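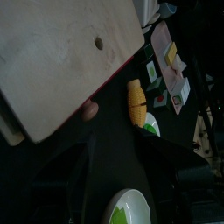

How many pieces does a toy sushi set need before two children can play with it without arguing? Ours has 21 and that has been enough, so long as the tamago gets shared.

I bought the set second-hand in Andthorpe on 11th October, from a woman called Felicja Bednarek who was clearing out her daughter's old room. It came in a carrier bag with a few other bits of play food. I paid two pounds for the lot and she threw in a bag of wooden fruit, which we have since passed on.

The game in our house is always a restaurant. It is called Karnance, and I don't know where the name came from. The big pale chopping board is the counter. It's a proper one, scratched from use, with a hole near one side and a thin red edge, and it makes a better counter than anything sold for the purpose. The long pink tray is for serving. Yellow tamago goes on it, then a white rice piece, then the roll with the reddish middle. The dark green rolls tend to stay on the table because they are what people order last.

Jovita takes the orders and Kacper cooks. Every dish costs 50, whatever it is. I asked fifty what, and was told just fifty. My bill last week came to 846, which doesn't divide, but there had been a charge for sitting down.

Clearing up was a nuisance at first. The rolls went under the sofa and one spent a night in my slipper. Now the pieces go in an old biscuit tin and the tray goes on top — it sticks out at one end, so the lid stays off. The board goes back to the kitchen and gets a wash before anyone cuts bread on it.

If you are buying a set like this used, look at the small pieces first. I wash everything in warm soapy water and leave it on a tea towel overnight.

Elżbieta is bringing her two over from Hedunbridge in November, so Karnance will have four staff and only me to eat. I have asked for a menu with prices on it. Jovita says she will think about it.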